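Wekinora Museum of Clay and Craft
Learning Pages for Young Visitors

How Clay Becomes Pottery

People have made useful objects from clay for thousands of years. Cups, tiles, flowerpots and bathroom sinks can all begin as soft, damp earth. This page explains what clay is, how it is shaped and why it becomes hard. Words in CAPITAL LETTERS are explained at the end.

What is clay?

Clay is made of very tiny pieces of rock. Over a long time, rain, ice and moving water break large rocks down. The smallest pieces may be carried away by rivers and settle in quiet places, such as the bottom of a lake. Clay can also form where the rock itself wears away.

The pieces in clay are flat, like very small plates. When there is water between them, they slide over one another. This is why wet clay can be pushed into a new shape and will stay that way when you let go. Sand does not behave like this. Its grains are larger and more rounded, and a sand castle falls apart when it dries.

Clay is found in many colors. Clay with a lot of iron in it often turns red or orange in the kiln. The museum's Dullo Collection holds 605 objects, and most of them were made from red clay dug beside the Nukcombe River.

Three ways to shape clay

Pinching. The potter pushes a thumb into a ball of clay and gently squeezes the sides until they are thin and even. This is probably the oldest method, and it needs no tools.

Coiling. The potter rolls clay into long ropes and stacks them in rings. The rings are then smoothed together. Very large jars can be built in this way.

Throwing. The potter places clay on a spinning wheel and presses it with wet hands. As the wheel turns, the clay rises into a round wall.

Drying

A new pot must dry slowly. Water leaves the clay and the pot becomes a little smaller. If one side dries faster than the other, the pot may crack. In the Harms Studio, pots are kept under loose plastic for the first day and then moved to open shelves.

Into the kiln

Dry clay is still weak. If it is put in water, it will turn back into mud. To become pottery it must be FIRED in a very hot oven called a KILN. A home oven is not nearly hot enough.

The heat changes the clay for good. The tiny plates join together, and water can no longer pull them apart. After firing, the kiln must cool before it is opened - sometimes this takes longer than the firing did.

Adding a glaze

Many pots are covered with GLAZE, a mixture of water and finely ground minerals. In the kiln, glaze melts and then cools into a thin layer of glass. It can be shiny or dull, clear or colored. A glazed bowl is easy to wash and does not soak up soup. Some bowls are one color inside and have a rim of another color. 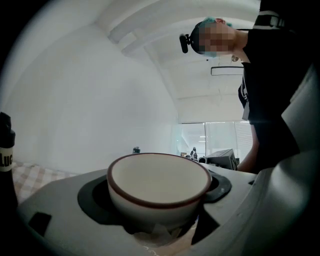
Words to know

FIRED: heated in a kiln until hard.
GLAZE: a glassy coating on pottery.
KILN: a very hot oven used for clay.

Visiting the museum

School groups are welcome in the Harms Studio on Monday mornings. Each session lasts 60 minutes and has space for up to 29 children. Teachers should write to Ya-wen Yu, Head of Learning, to reserve a place. The studio is closed in May.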